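Sterkelcombe Shared Workshop – Arm Build Group
Minutes, April 25, 2023

Chair: Gwion Foulkes
Notes: Felicidad Villanueva

1. Minutes of the February meeting
Agreed as written.

2. Gripper and wrist camera
Gwion has refitted the finger mounts with longer screws. The left finger no longer slips under load. The camera cable still rubs on the wrist joint and will be moved to the outside of the arm.

Felicidad went through the basket reach. The woven basket stays as the test bin for now. With the fingers down inside it, the camera gets very little apart from weave, and the picture smears while the arm is moving. Light coming through the gaps in the floor shows up as small white spots, and she thinks the object finder may take these for parts.
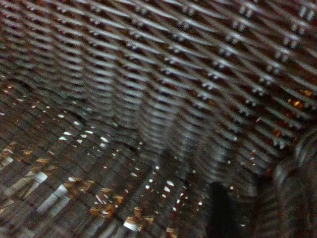
3. Changes to the reach program
Agreed to stop the arm for 200 milliseconds before each picture is taken. Felicidad to try a sheet of dark felt under the basket – Gwion would prefer a change of exposure first. Both will be tried.

4. Parts and money
The Vilau motor driver is on order. The second-hand Kuveck power supply was turned down as too noisy. Balance stands at $333.

5. Bench space
Bench 13 is ours until the summer. Clamps go back on the rack after use.

Actions
Gwion – cable route, exposure settings
Felicidad – pause in program, felt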